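4.3 Oiling a wooden countertop

This section is for the solid wood tops of the Grilwood series. For laminated tops, please read section 4.5. The oil is Husar Hardwax 916, which is delivered in one can together with the top. One can is enough for two coats on the standard length.

Before you start

Read the label of the can completely. Open a window and keep it open until the last coat is dry. The room must be warmer than 15 degrees Celsius. In December or other cold months, let the can stand in the warm room overnight.

Caution: Cloths with oil on them can catch fire by themselves. Put them in a bucket of water after use, or spread them flat outdoors. Do not throw them in the waste bin in a ball.

1. Take everything off the countertop. Small things are easily forgotten near the wall.

2. Wipe the top with a damp cloth and let it dry for two hours. The water raises the fibers of the wood a little, and this is correct.

3. Sand by hand with 180 grit paper. Always follow the direction of the grain. On butcher-block tops the grain runs along the length, so you move from one short side to the other. 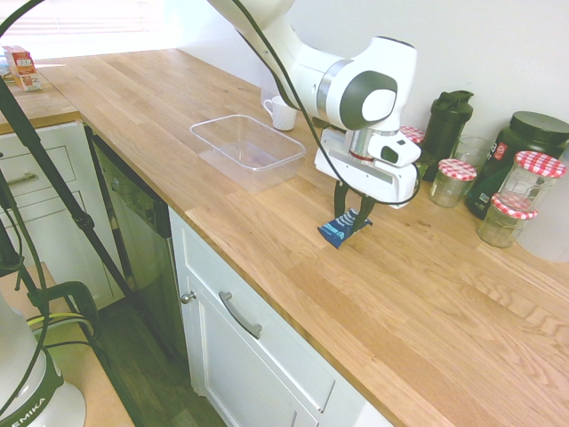

Grilwood Set-up Guide, Issue 7

4. Remove the dust with a vacuum cleaner and a soft brush, then with a dry cloth. Check the joint at the wall, where dust likes to stay.

5. Stir the oil well. Do not shake the can.

6. Pour a small quantity on a cotton cloth and rub it into the wood. Clean old cotton clothing works as well as a bought cloth, if it leaves no threads.

7. After 20 minutes, wipe away all oil that the wood did not take. If you leave it, the surface becomes sticky and must be sanded again.

8. Wait one night and repeat steps 5 to 7.

Note: The cut edges around the sink take more oil than the surface. Give them a third coat.

The top can be used lightly after 24 hours. Wait seven days before you put wet things on it. Hot pans need a trivet also after this time.

If you need more oil, order part number 2923 from the Bruvineck warehouse or from your dealer.

Text revised Oct 7, 2025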